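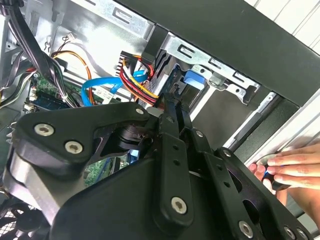 Reviews > Computers > Refurbished Desktops > Grastau office tower

Grastau office tower (refurbished): a big plain box I've gotten very fond of

Posted 4/2/26 by Dariusz Walczak

I wanted a desktop I could get my hands into. My last computer was one of those little flat things that sit behind a monitor, and when the drive died in it I needed a plastic pry tool, a hair dryer and most of an evening to get the lid off, and then the drive was soldered in anyway. So when I went shopping this time I had one rule: it had to have a side panel that comes off, with normal parts behind it.

The Grastau tower does, and I love it!

Mine came from Tradesico, the refurb place out in Campbell. They take in old office machines by the pallet, wipe them, test them and put them on a shelf with a sticker. I paid $106 for mine, with a power cord, no keyboard, no monitor. Nevzat Bozkurt runs the counter there and he'll let you open the case before you pay, which I took him up on. He even moved a printer out of the way so I had room to lay the thing down.

What you get

A full-size tower, the kind that goes under the desk and gets kicked. The case is sheet metal and it's heavy. I carried it from the car in one trip and regretted it by the porch steps. There's a hard drive in it, memory, a power supply, the usual ports on the back and a few more on the front that are at a useful height if the tower is on the floor and an annoying one if it's on your desk.

It isn't pretty. My wife calls it the filing cabinet. But it's quiet enough that I forget to turn it off, and it starts up quickly for something with a spinning drive in it, and I do normal things with it: photos, spreadsheets, the scheduling for our soccer league, an old train game I've been playing forever. It does all of that without complaint. If you edit video or play anything new you'll want to look elsewhere, or at least plan on spending more.

Getting inside

Okay, this is the part I really wanted to write about. Lay the tower on its side, take off the panel, and there's your computer, the whole thing, with air around it. The board is green (I missed green boards!), the inner walls are plain gray metal with slots and cutouts stamped in them, and the data cable for the drive is bright blue, so you can follow it with your finger from the board over to the bay and know exactly what it's for. Power to the drive comes in on the red, yellow and black wires you've seen in every desktop ever made. If you learned on machines like this, you'll feel at home right away. If you've never had one open, it's a very good one to learn on.

I handed a screwdriver to my nephew Detlef Eichhorn, who is in high school and had never seen the inside of anything but a game controller, and he had the old drive out before I'd finished telling him where to start. I had a speech prepared about the little L shape in the data connector. He'd already plugged it back in.

Things I like in there:

- Room for a whole hand at the drive bay. I have wide hands and I've left skin in a lot of computers.
- The memory goes in at an open part of the board, with nothing you have to remove first.
- Edges are folded over on the parts you'd grab. I did find one raw edge down by the bottom of the bay, see below.
- Standard connectors for the drive. I bought my replacement at a regular store and it fit.

The wiring

Now a complaint, or half of one. The cables are long. There is a thick black bundle coming down past the board, and then a couple of thin little wires that wander off on their own, and when you first look in you think somebody dropped their lunch. It doesn't hurt anything. The air still moves and nothing touches a fan. But it's a bit of a nest, and I am a person who irons pillowcases, so I couldn't leave it.

I used the Ukavness hook-and-loop ties, the thin ones that come on a roll. They're great for this. You cut what you need, go around once, press it down, and when you realize you've tied the drive cable to something it shouldn't be tied to, you peel it open and start again. Do not use zip ties on your first try. I did years ago in another machine and then nicked a wire cutting one off, and that was the end of that power supply.

Go gently with the thin wires near the board. Their little white plugs hold fairly well, but if you're pulling on the big bundle with one hand and not looking, it's easy to take a small one along for the ride. I take a phone picture before I move anything. Edmund Kozłowski, who taught me most of what I know about these, used masking tape flags with numbers on them and I should probably go back to doing that.

Swapping the drive

I lived with the drive it came with for a while and then put in a solid-state one, and what a difference! I'd do this on day one if I were buying again. Shut down, unplug from the wall, hold the power button in for a moment, lay it flat on a towel, panel off. Unhook the data cable and the power connector by their plastic ends, never by the wires. The power plug was stiff on mine and I had to rock it side to side a little. Then the drive comes out, the new one goes in, both cables back on, done.

The smaller drive needs an adapter bracket to sit in the bay properly. Tradesico sells them in a bin by the register, and I walked right past it and had to drive back. Ask Nevzat.

I copied everything over before the swap using a cheap USB adapter, had lunch while it ran, and the machine came up on the new drive the first time. I'll admit I cheered.

What I'd change

That raw edge at the bottom of the bay. I ran a strip of cloth tape along it and haven't thought about it again, but it got my knuckle first.

The front ports are packed close together, and one fat flash drive blocks its neighbor.

The feet are hard plastic and slide on a wood floor. Stick-on felt made that worse, so don't try it. A scrap of rubber shelf liner is what ended up working.

And there's no wireless built in. The listing says so, in small type, and I missed it. I ran a cable along the baseboard, but you could use a plug-in adapter if your router's at the other end of the house.

After living with it a while

I bought it in August and have had it running nearly every day. I've opened it plenty of times, mostly to blow dust out, and once just to show Wenceslao Garrido from across the street, who went out and bought the same model for his shop. His came with more memory than mine for the same money, and yes, I'm a little jealous. That's the thing with refurbs, they vary. Look at the sticker and look inside before you hand over your card. His also had a noisier fan, so maybe it evens out.

Both of us got the 7 month store warranty. Neither of us has had to use it. I asked whether opening the case cancels it and was told no, as long as you don't break something and then try to blame the computer.

Dust, by the way: the bottom front corner collects it, and so does the tangle of cables if you leave it a tangle. Canned air, outdoors, with the panel off and the fan blades held still with a finger. It takes less time than brushing the cat.

Who should get one

Anyone who wants an ordinary home computer and doesn't mind it being large. Anyone with a kid who likes taking things apart. People who keep a drawer of old drives and cables "just in case" (hello) will finally get to use something from the drawer. I found a use for 2 things out of mine, a spare data cable and a bag of case screws, and felt completely vindicated.

If you've got a small apartment or you hate seeing wires, it'll bug you. Get one of the little boxes and keep good backups.

I'd buy it again tomorrow, and I'm already eyeing a second one for the garage, where I want something to play music and pull up parts diagrams while I work on the mower. My wife has asked me to wait until I've cleared a spot for it, so I'm out there this week moving paint cans.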